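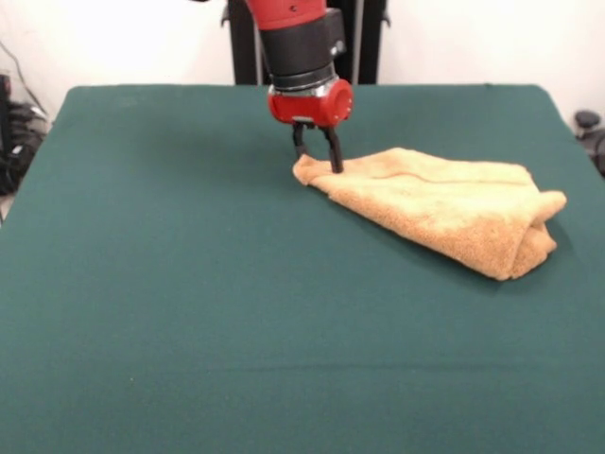

How do I get candle wax out of a felt table cover?

Prustbridge
Feb 17, 2022

We spilled wax on the cover in November and it has gone hard. The spot is 4 inches wide. Can I iron it out, or will that ruin the felt?
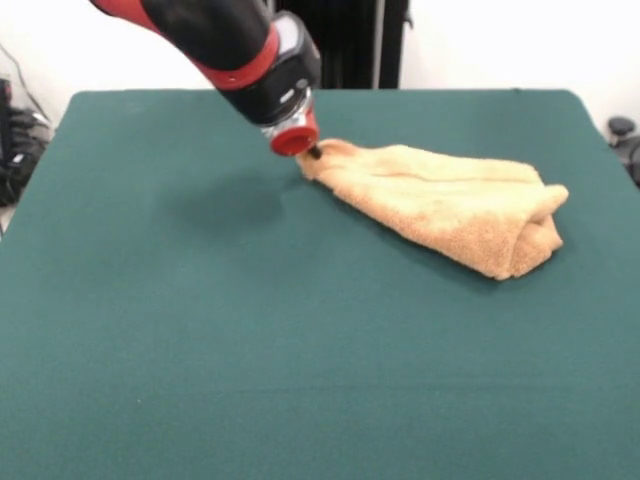

Replies

Lendatham

Put a bag of ice on it for ten minutes, then lift the wax with a dull knife. For what's left, lay a brown paper bag over the spot and use a warm iron – no steam. Move to a clean part of the bag as it soaks up wax.
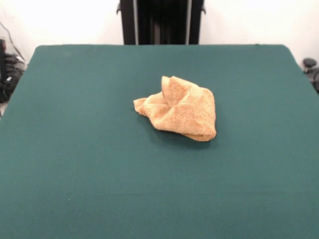 Check the fiber first. Wool takes a low iron fine, but acrylic can melt. Test a corner.

Pathirana48

I just scraped mine with a spoon. Still a bit shiny.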